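Projects > Hand grippers > Marker cubes and first recordings

Last updated: 2 April 2021
By Erdal Yaman

Every write-up I read before starting on hand-held grippers promised that you could print a pair, glue some markers on them and teach an arm to tidy your house by the weekend. I don't believe that, and after building two of them at the Kernevska workshop I believe it less. They can be made to work well enough to be worth your evenings, though, if you check each step before trusting it.

1. Print the fingers and the cube mount as separate parts. The Fodia files join them into one piece, and a single bad layer costs you the whole print, 7 hours on our machine.

2. Print the marker squares on matte paper. Glossy paper looks sharper and tracks worse under ceiling lights. Leave a white border around every square, even if the template tells you it's optional.

3. Glue one face, let it set, then do the next. Check that no two faces carry the same marker. I got this wrong in December and blamed the software for days.

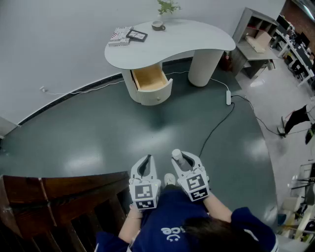

4. Do a walking test before you record anything useful. Pick up something light, carry it from one spot to another and put it down. Then look at the track. Mine had 203 dropped frames on the first try, most of them where I had turned my wrist. The Mateck forum will tell you to buy a better camera. Try slower hands first; it's free.

5. Repeat the same carry with the other hand. If only one side drifts, suspect the glue on that cube.

6. Measure the finger opening with calipers at fully open and fully closed, and compare it with what the software reports. Başaran's guide calls a difference of 2 mm acceptable. I wouldn't accept it for anything with a narrow neck.

Keep the bad recordings too, labeled as bad. I deleted mine and had to make the same mistakes again to compare the new cubes against them.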